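**Nov 6, 2023. Adhesive bench, entry by H. Šindelář**

The second batch of Skevada wood glue was tested today on beech offcuts supplied by Van Dijk. Clamping time was 20 minutes per joint, and the samples were then left to cure under the window. Joint 3 failed along the glue line at 170 N. The remaining joints have not yet been loaded.

Mr. Verbeke asks that all clamps be wiped before they are returned to the rack. Dried glue on the jaws marked two of the May samples.

White shelving unit:

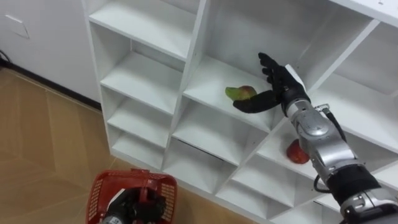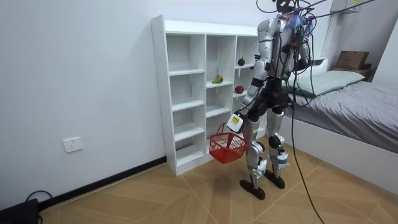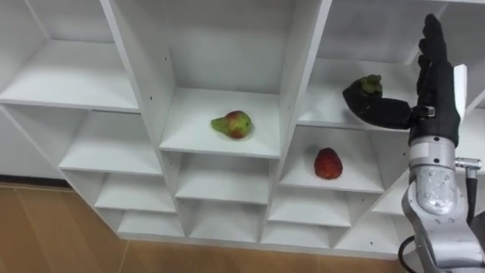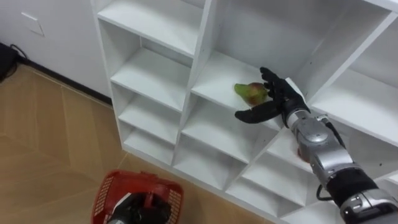
Loading will resume once Ms. Hartono has checked the gauge against the reference weight. The offcuts from box 214 are noticeably darker and should be recorded separately. Vilém to confirm with Van Dijk whether they come from the same board.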